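Smart Speakers and Your Privacy: Frequently Asked Questions

Last updated 8/17/19

I get a lot of emails about voice assistants, and I love every one of them! The same worries come up again and again, so I've gathered the answers on one page. If yours is missing, use the contact form and I'll add it. I'm Maëlys Besnard, by the way, and I run the home tech evenings in Linley.

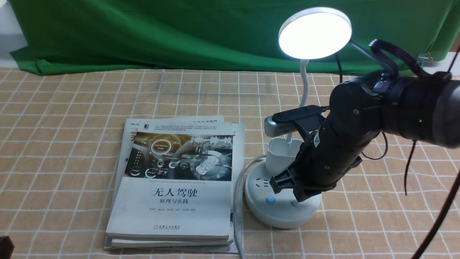
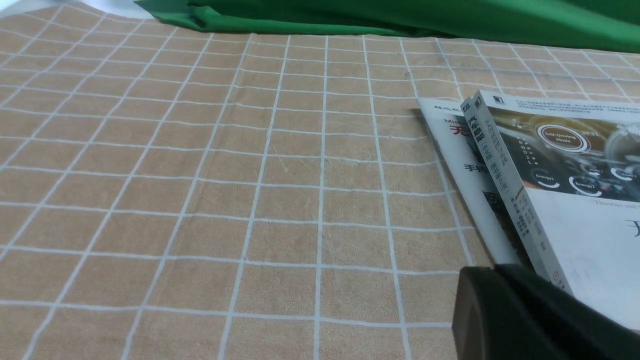 Is my speaker listening to me all the time?

In one sense, yes. The microphone has to be on so that it can hear its wake word, but most speakers only check the last second or so of sound inside the device and then throw it away. Recording and sending begin once the speaker thinks it has heard its name. People are often surprised by how many things in their lives already work in a similar way. Take driverless cars, the subject of the book on the checked cloth: a car like that has to take in its surroundings constantly, and the question worth asking is what gets kept afterwards. Ask the same thing of your speaker and you're already ahead of most buyers.

What happens when it wakes up by mistake?

It records a short clip and sends it off, just as if you'd asked for something. The light usually comes on, so keep an eye out for it. Television is the worst culprit in my house, followed by my own singing. You can cut down on false starts by moving the speaker away from the telly or by picking a different wake word (longer ones tend to work better).

Can I hear what it has recorded?

On most systems you can, and I really recommend trying it! Open the app, look for a heading such as Privacy or Voice History, and have a listen. I have a Denex in the kitchen, and when I first looked there were 3458 entries. Most were me setting timers for pasta. A few were bits of chat that I would never have chosen to store, and that was the evening I switched on automatic deletion.

How do I delete the recordings?

You can remove them one at a time, by date, or all together. Look in the same part of the app where you listen to them. Check whether there's a setting to clear them regularly too, as it saves you having to remember. Bear in mind that deleting the sound may leave a written record of what you said, so look for a second switch for text.

Do real people ever listen?

Sometimes. Several makers have used staff to check samples of recordings so that the software gets better at understanding us. There is often a way to opt out, though the wording varies wildly – try anything with "improve" or "help develop" in the title.

Could the police ask for my recordings?

They could ask, and a company may have to hand over what it holds if the law requires it. The rules depend on where you live and where the data is kept. I'm not a lawyer, so please speak to one if this is a live matter for you.

Does the mute button really work?

On the Bech and the Zerkley I've tried at our evenings, pressing it turned on a red light and neither would answer to its name, however sweetly we asked. Whether the microphone is cut off by a physical switch or by software depends on the model, so check the manual. For complete peace of mind, pull the plug.

What about visitors and children?

Tell guests it's there. It takes two seconds and they nearly always find it interesting. For children, see if your system has a family mode, and set a PIN on shopping before somebody orders 53 packs of stickers!

Which room should it go in?

I like the kitchen best. Bedrooms and home offices are where people say their most private things, so I keep mine out of both. Windowsills aren't great either, as a voice from the garden can sometimes set it off.

Do I need an account to use one?

Nearly always, yes. Give it a strong password of its own and turn on two-step login if you can.

I'm selling my old one. What should I do first?

Do a factory reset, then remove the device from your account in the app. The reset on my old Denex meant holding down a button for 10 seconds, but yours may be different. Delete the stored recordings separately, as they live on the company's computers and a reset won't touch them.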